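Brilton House Notes
Rooms Laundry Floors Tools Ask Us
Tips > Walls and Paint > Scuff Marks
Search tips Go

Getting scuffs off painted walls: what I'd skip

Every cleaning page promises a spotless wall in 2 minutes. I have my doubts. Pale paint shows everything, and plenty of the popular tricks leave a shiny patch you'll notice more than the mark.

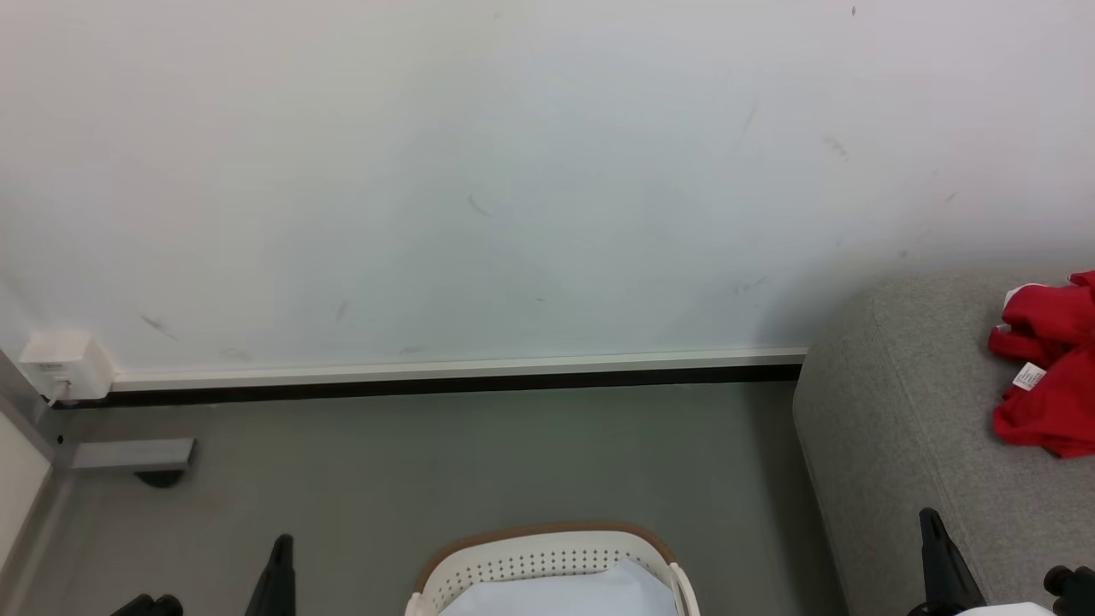 Start with a dry cloth

Dull and boring, I know. Wipe lightly with a clean white cloth before you wet anything. Some gray smudges are only dust.

Dish soap

2 drops in a bowl of warm water, cloth wrung out hard. Work from the bottom up and blot dry. I've yet to see a special wall spray beat it, whatever the label says.

Foam erasers

They're fine sandpaper, more or less. On flat paint they can polish the finish right off. Try one behind a door first and wait for it to dry before you decide.

Toothpaste

People swear by it. I tried it in August and spent longer getting the toothpaste off than I had on the scuff. The wall smelled minty.

Touching up

Old paint in the can rarely matches a wall that has had years of sun. Stir it well, dab with a small brush, and stand back. If it still shows, you may be painting corner to corner. Don't let anyone sell you a $30 "blending kit" first.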